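From: Josiane Chauvin
To: falavura-savers list
Date: 2026-07-26
Subject: Re: Fix now or float?

On the question of whether to lock in before the next rate decision: I've been wrong about this in both directions, so weigh what follows accordingly.

Someone at Curkcombe wrote:

> Our fixed deal at the Mollah runs out in December and they've
> offered us 5 years at a rate I'd have laughed at when we bought.
> The variable is a bit lower today. My brother-in-law says cuts
> are coming and only a fool would fix. He also said that last
> year. Do people on here think the central bank has finished, or
> is it having a rest? And does the branch in Zistoncombe still
> do appointments, or is it all the app now?

Your brother-in-law and I should form a club. I floated for 3 years waiting for cuts that were always one meeting away, and the meeting always ended with a statement about remaining vigilant. I now read "vigilant" the way I read "delayed" on a departures board.

What I'd look at is how much of a rise you could stand. Take your payment, add whatever another point on the rate would do to it, and see if you still sleep. When I did that sum my own payment went up by 46 a month, annoying but survivable, so I floated. A neighbor did the same sum and fixed by lunchtime.

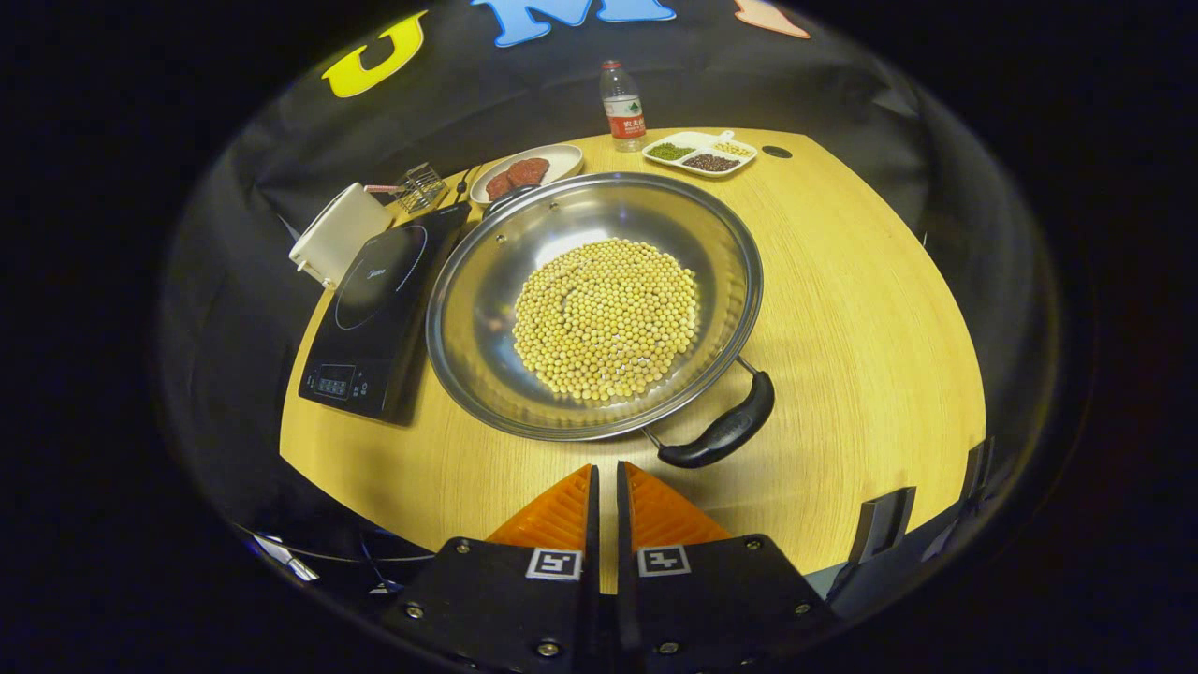
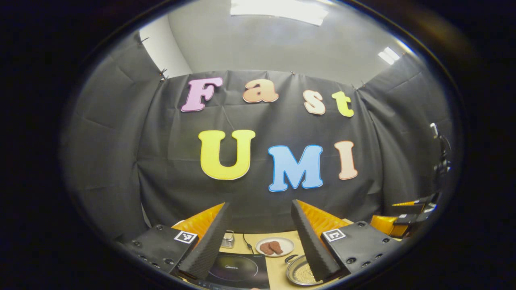

The other thing is the exit fee. The Mollah's letter puts it on the back, in the paragraph after the one about how much they value you. If there's any chance you'll sell before the term is up, ask for the figure in writing. The person on the phone gave me one number and the letter gave me another, and I don't need to tell you which was bigger.

As for whether the bank has finished, food prices are still climbing where I shop, wages are sort of keeping up, and the economists in the paper are split down the middle, as they were last time. I wouldn't bet a house on it, though I suppose we all have.

Zistoncombe does still do appointments, mornings only. Allow about 30 minutes, most of them spent proving you are who you were the last time you came in. Take the original offer letter. They won't accept it on your phone, even though the app is where they sent it.

If anyone has managed to split a loan there, half fixed and half not, I'd like to hear what they charged for the privilege.

Josiane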